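Boards » Home Office » Moving & Setup

Paper tray question, plus the box mountain

flukholm_2
Sat 17 November
So we've been in the new place since October and the window side is still boxes. I'm keeping every one until the machine with the cream tray behaves, in case it has to go back (495 bucks, not a small thing for us!). Letter paper is fine, anything thinner folds up on me. Two from the room:

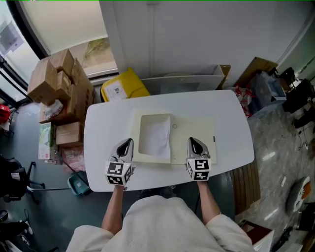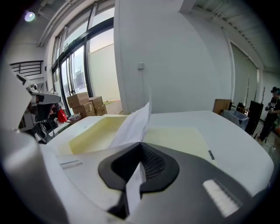

My question is really about storage. Do I flatten the boxes now or wait?

Venter
Flatten them. Cardboard by a window gets soft and then the bugs move in.

lutport_lu
Disagree! Keep the one the machine came in, with the foam. I shipped a Durolberg back in a random box once and they refused it. Everything else can go.

Venter
Fine, one box. But not the whole pile, come on.

flukholm_2
One box I can live with. Any ideas on the thin paper?

lutport_lu
Fan the stack first and don't fill it to the top. Mine hated a full tray.

flukholm_2
Ok, trying that tonight, and the recycling goes out Monday.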